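Speaker notes: Teaching by hand, teaching by remote
Dastance project review, 26 Nov 2020
Keep to the slide order. Questions at the end, not during.

Slide 1. Title
Say the name of the project and move on. People have the abstract.

Slide 2. What we mean by a demonstration
A demonstration is one recorded pass through a task by a person. The record holds the path of the tool, the opening of the jaws and the view from the tool, all on one clock. Anything not on that clock does not count as data. Repeat this line; it comes back on slide 6.

Slide 3. Two ways to get one
Remote control first. The operator sits at the Ardeleanu console and drives the arm through a task. The path is one the arm can follow, by definition, as the arm has just followed it. The cost is speed and touch. Operators slow down near contact and approach everything from above.
Then by hand. The person holds the gripper itself and does the task with it. No arm present. The motion is close to natural speed, and the site can be any site a person can walk into. The cost is that the path may be out of reach for the arm that has to repeat it later.
Do not rank them yet.

Slide 4. The numbers
3,832 recorded passes in the Zeda set, both methods together, after trimming. Collected at 19 sites. Two jaws per gripper throughout, one gripper in each hand for the two-handed tasks.
If asked for the split between methods: it is in the appendix table. Do not quote it from memory.

Slide 5. What gets thrown out
Passes where tracking drops during contact. Passes where the jaw reading sticks. Passes where the person helps with a bare finger. The last kind is hard to catch automatically and was found by replaying the view from the tool.
We do not throw out fumbles. A dropped object that is picked up again stays in, with a tag on the start of the recovery. The first version of the Ferus filter removed these and the policy trained on what was left had no idea what to do after a miss.

Slide 6. Clock error
Skip if running late. The jaw signal lagged the view in the early sessions. Small in free space, large at the moment of closing. Corrected by opening and closing the jaws 4 times in front of the lens at the start of each session and lining up the two signals afterward. We still do this. It is cheap.

Slide 7. Choice of objects
Round things are a poor fit for flat jaws, so they are useful. The pads have to meet the object near its widest line. Too high and it squirts down and out. Too low and the fingertips hit the floor of the container first. Fruit also differs from piece to piece, so a jaw width learned on one does not carry over to the next.
Raised walls on the container matter as well. They limit the angle of approach, and with two grippers they limit both at once.

Slide 8. Hand-held work, fruit in a tray
Give the room time to look. Point out the pads on either side of the orange, then the second gripper. Both views come from a gripper in use.

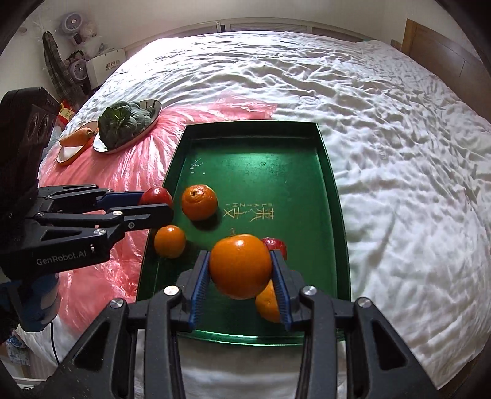
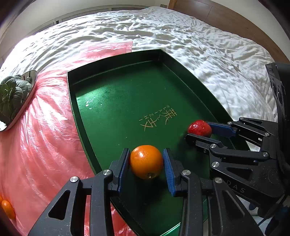 Expected question: If no arm is present when the person records the task, how do you know the arm can do it?
Each path is checked against a model of the arm before training. We place the arm base at a range of positions and test whether every point on the path can be reached within the joint and speed limits. Paths that fail at every position are left out of the set for that arm, but kept on file, as a longer arm may pass them.

Slide 9. Next steps
Same tasks by both methods, same objects, starting in January. Until that is done we have no fair comparison, and the talk should not suggest one.
Leave the contact slide up.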